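Household Routines, handout for session 3: clearing and sorting a table

Hello again. I promised to write up what I gabbled through in October, when we ran out of time and Sizwe Joubert had to catch his bus halfway through my bit on bottles. So this is that, plus the parts I forgot. Bring it with you next time, I'll be asking you to scribble on it.

First, a bit about surfaces. When I trained at Droltesberg we were taught from an old housekeeping manual printed in 1931, and the first chapter was entirely about tables. I thought that was hilarious at the time (a whole chapter!) and now I quote it constantly. The advice was to get everything off before you wipe anything, and I still see people skip it. They shuffle the things from left to right, wipe the gap, shuffle them back, and end up with a line of crumbs down the middle.

So: clear it right down. Stand at the long side, look along the top with your head low, and you'll spot sticky patches that you'd miss from above. Pale tops are easier to read than dark ones, though they do show rings from drinks if those are left overnight. 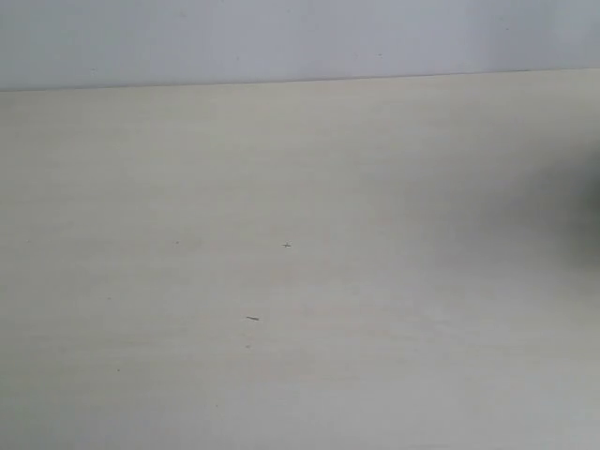

Do I need a special spray for a pale tabletop?
A cloth wrung out in warm water with a small squirt of washing-up liquid is enough for everyday use. Go over it once more with plain water and dry it with a tea towel, and keep anything scratchy well away.

Back to the wiping itself. Long strokes, one direction, starting at the back where the table meets the wall. That back seam is where the dust collects and it's the bit I always check when I'm marking your practical, so consider yourselves warned! Fold your cloth in four and turn to a clean face when the first gets grubby. Thabiso Pretorius uses a cloth for the back edge and a separate one for the rest, and I've started doing the same at home.

Now, drinks bottles. These were the big muddle last time, so I'll go slowly. There are two jobs here and people will try to do them both at once. Job one is gathering: everything that's a bottle goes into one group on the table, whatever state it's in. Job two is deciding, bottle by bottle, whether there's drink in it that somebody might still want. Anything sealed goes back on the shelf. Anything opened goes in the fridge or down the sink, depending on how long it's been out and what the label says. Empties get a quick rinse, then off to recycling. 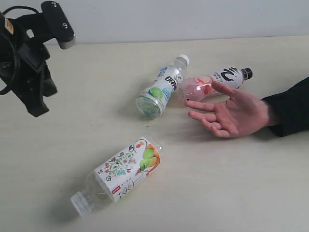 Bottles on their sides will roll, especially round ones on a smooth top, so if you've got the room lay them so they can't all set off the same way. Or stand them up. I prefer standing for anything with liquid in it, because a cap that looks tight may only be resting on its thread (ask me about the cordial and the cream carpet at Flemen). Pick each one up round the middle of the body, never by the cap.

Caps on or off for recycling? Our collection wants them on. Yours might not, so look it up for your own area and write the answer in the margin.

Labels can stay where they are. Somebody asked whether to soak them off and I'm afraid I got a bit passionate about wasted hot water. If you can't read a label, put the bottle to one side and ask whoever shops for the house.

To do before next session:
Clear and wipe one table at home, using the order above.
Time yourself. I take 11 minutes for a kitchen table on a bad day.
Read the Majali booklet, the chapter on shelves only.
Write 300 words on what was hardest to find a home for.

The store cupboard code is 3634 if you want to practise with our cloths. Please hang them up afterwards, the last lot went mouldy in the bucket.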